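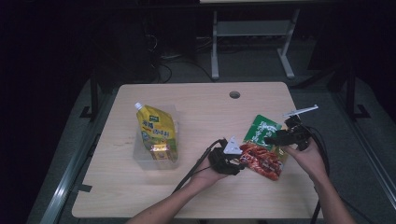
Photo: Ravindran Amin

February 15, 2023

Registration for the spring track and field season at Peller is now open to all students in grades seven through twelve. Families who took part last year must submit a new form, as records from the previous season do not carry over.

Practices will begin in the first week of April on the Avgate field. The junior group will meet after school and finish before dinner. The varsity group will use the field once the juniors have left, except on meet days, when both groups travel together.

The school has entered nine meets this season, one more than the schedule I posted in the fall. The addition is a relay meet hosted by Bokberg, with the 4 x 400 as the final event. Athletes may enter no more than four events at any meet, relays included.
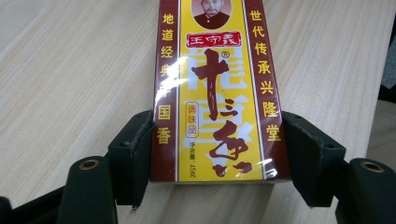 Box of 王守義 seasoning on the table.

Distance runners should note that the 2000 meter race replaces the mile for grades seven and eight. The varsity distances are unchanged.

A physical examination form, signed by a physician, is required before the first practice. Uniforms will be issued from the Vlachopoulos gym and must be returned clean at the end of the season. Spikes are not provided — athletes without them may compete in ordinary running shoes.

Home students are eligible on the same terms as enrolled students. Questions about eligibility should be sent to me in writing through the contact page.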